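Saturday, kitchen table, too late for coffee but having one

Up at six for no reason. Rain. Lay there doing sums about the tiles and gave up, went down, put the heating on, sat on the stairs with my coat on until it did something.

Moving list is now 3 pages. It was one page on Monday. Every time I cross off a thing I find two more under it, and half of them are in Aleksandra's handwriting, and half of hers say "ask landlord??" and nothing else. Ask him what.

Flat in Tritiswood is ours from the end of the month. Have said it out loud a few times today to see if it feels real. It doesn't much. I keep thinking about the bus instead – the 24 goes right past but stops after eleven, so that's the end of late pub nights unless I walk up the hill. Could walk up the hill. Won't.

Morning went on the loft. Dust everywhere, eyes like a rabbit. Found: the tent (mouldy, binned), Dad's fishing stool, a box of Christmas lights knotted into one solid lump, the good suitcase I accused my brother of losing. Must ring him. Must think of how to put it. Also a carrier bag of letters from when I lived in Godberg, most of them from Lurdes Correia, who wrote on both sides and then up the margins. Sat on a joist and read four. Should have been carrying boxes. She was so cross about everything that year, the landlady, the trams, the price of butter, and so funny with it. There's one which is only a list of people she was no longer speaking to and I'm on it, and then at the bottom, crossed out again, "fine, you can come on Sunday".

Have not written to her since last winter. Will do it from the new place. Put it on the list, page 3.

Down at eleven for toast. Aleksandra rang while I was eating it. She's still at her mother's, back tomorrow night if the trains behave. Wants to know have I measured the alcove. I have not measured the alcove. Said I was just about to. She said the alcove isn't in this house, it's in the new one. Right.

Talked for ages about furniture then. What's coming, what isn't. Coming – bed, the long shelf, both chairs, her desk. Not coming – the sofa, thank god, and the wardrobe with the door. Argued a bit about drawers. She wants everything put away behind something, I like things where I can see them or I forget I own them. She says that's why we have three tin openers. Fair.

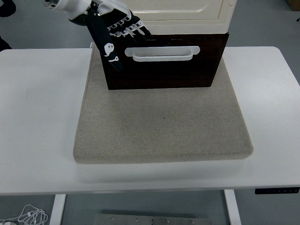
Afternoon

Went to Flestow for boxes. The man at the shop there sells them flat, ten in a bundle, and then charges more for the tape than for the boxes, which is clever of him. Bought two bundles. Bought tape. Dropped the tape in the car park, chased it under a van, got wet knees. A small boy watched the whole thing and said nothing, just ate his crisps.

Came home past the allotments. Ours goes back to the waiting list when we leave, and I thought I didn't mind untill I saw it. The leeks are still in. Pulled what I could and left the rest for Mr Szulc on the next plot, who has been eyeing them since autumn and was very gracious about it. He gave me a jar of something pickled in return. Won't say what. It's on the windowsill looking at me.

He asked what I'd miss. Said the leeks. Then felt mean and said the neighbours, and he laughed so much he had to hold the fork.

Books next. Packed the whole of the front room shelves, or nearly, and was pleased with myself, then couldn't lift a single box. Unpacked half of each one and topped them up with jumpers. Nobody would call it a system but I can move them now with one arm and a knee. Labelled them all BOOKS/JUMPERS and then saw that isn't much use when there are eleven of the things. Tomorrow's problem.

The money side, briefly, so I've written it down somewhere. Van is 300 for the day with the driver, more if we go past five. We will go past five. Deposit back on this place is a maybe, because of the mark on the hall wall, and the other mark, and the thing with the bath. Rang the agent about the inventory and got the hold music, the pan pipes one. Twenty minutes of it. Ate the heel of the loaf standing up. Then cut off. Did not ring again.

Tried to sort the desk after tea. Bad idea when tired. It's all the small stuff, keys for doors I've never had, foreign coins, a watch strap, stamps that might still be good, dead batteries put back in with the live ones (me), somebody's baby tooth (not me, I hope). You can't pack it and you can't throw it out. Ended up tipping the lot in an envelope and writing DRAWER on it. Aleksandra will have a view.

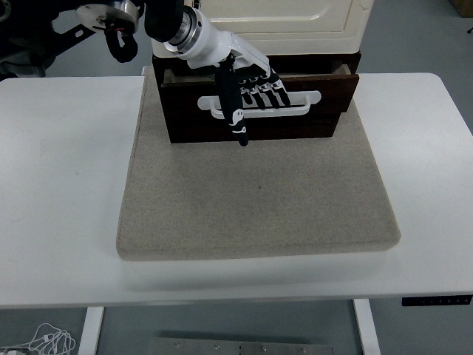

Drawer open a crack, white handle.

She rang again at nine to say goodnight and I told her about the envelope. Long silence. Then she said she's got one as well, at her mother's, same word on it, from when she left home. So that makes 2.

Her mum came on the line to ask if we have enough blankets. We've got enough blankets for a ship. Said yes thank you. She is sending blankets.

Things for tomorrow before I forget:
ring brother, grovel about suitcase
agent again, sigh
defrost the freezer, or start to, towels down FIRST this time
find out who takes sofas
eat the fish fingers, all of them
meter reading – the torch is in one of the jumper boxes, of course it is

Back hurts. Hands smell of leeks and parcel tape. The house sounds different already with the shelves empty, every time I put the mug down it's louder than it should be. Went round and shut the doors upstairs and it helped a bit.

Opened Mr Szulc's jar in the end. Still don't know. Possibly beetroot, possibly a turnip with beetroot next to it. Had three bits on cheese and will have more in a minute, then bed, and if I wake at six again I'm staying where I am and Pawlak, A., can measure her own alcove.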